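Karnano Gripper Club

The Karnano Gripper Club is a student robotics club at Varghese Technical School. It is known mainly for Wastosero, a project in which students collect examples of two-handed work with hand-held grippers – small household tasks such as sorting fruit or folding cloth. The club also takes part in the Govirum student meet, held each August.

Club members work in pairs during a session. One student handles the grippers while the other keeps the log and resets the objects between attempts. A student must complete 10 practice attempts before any of their work is added to the project. The first public set of recordings was released on June 12, 2020, and held 324 attempts. A second set brought the total to some 600.

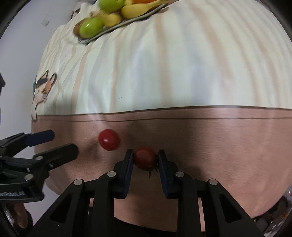
Small red fruit and a fruit tray, Wastosero project 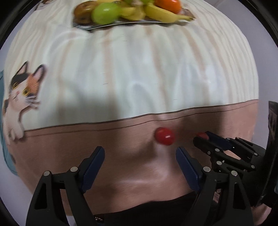 Do students need to know how to program before joining?
Most new members have never written code. They start with handling and record keeping, and those who want to can move on to the software group in their second term.

At the Govirum meet, teams are scored on a set of tasks worth 400 points in all. Points are taken off for dropped or damaged objects. Karnano teams have entered both the handling and the software divisions – the rules allow a school to enter each division once.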